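Wilness Candau

Le Wilness Candau est un kit de formation à la manipulation robotisée, commercialisé par la société Wilness depuis mars 2018. Il s'adresse aux lycées techniques et aux petits ateliers. Le kit se compose d'un bras articulé à 6 axes, d'une pince parallèle et d'un jeu de blocs.

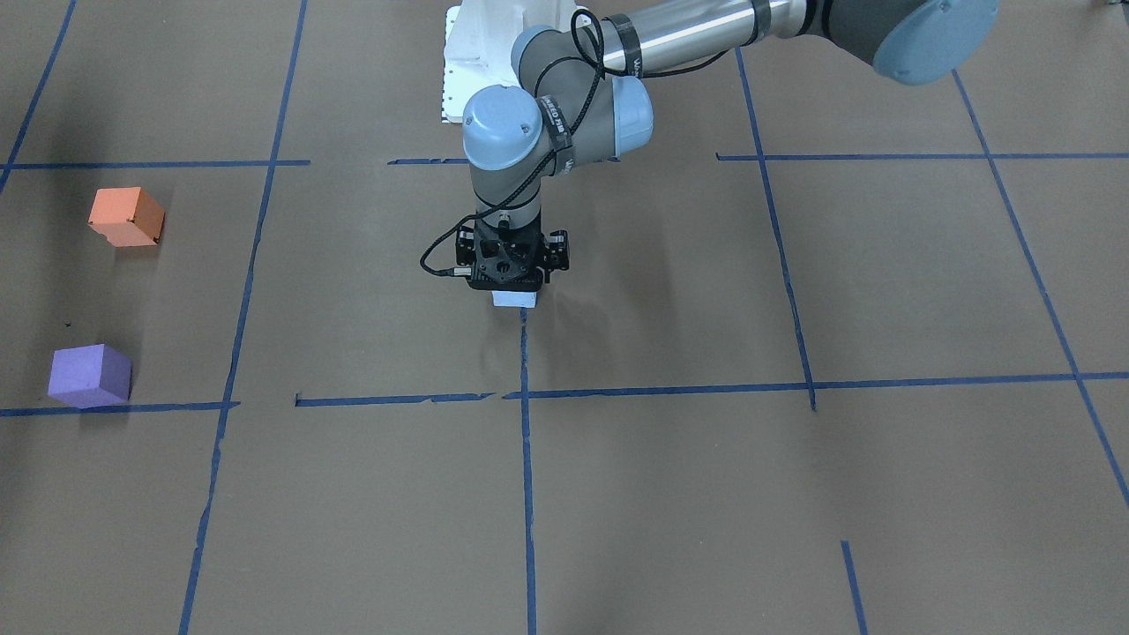 Le logiciel de commande, Ralareo, permet d'enregistrer des séquences de prise et de dépose, puis de les rejouer à vitesse réduite. La version 604, publiée le 21 janvier 2020, ajoute la programmation par guidage manuel.

L'abonnement de maintenance, assuré par Pisharody, prévoit une révision toutes les 4000 heures. La garantie de base est de 6 mois.

Voir aussi : Bras manipulateur, Préhenseur, Robotique éducative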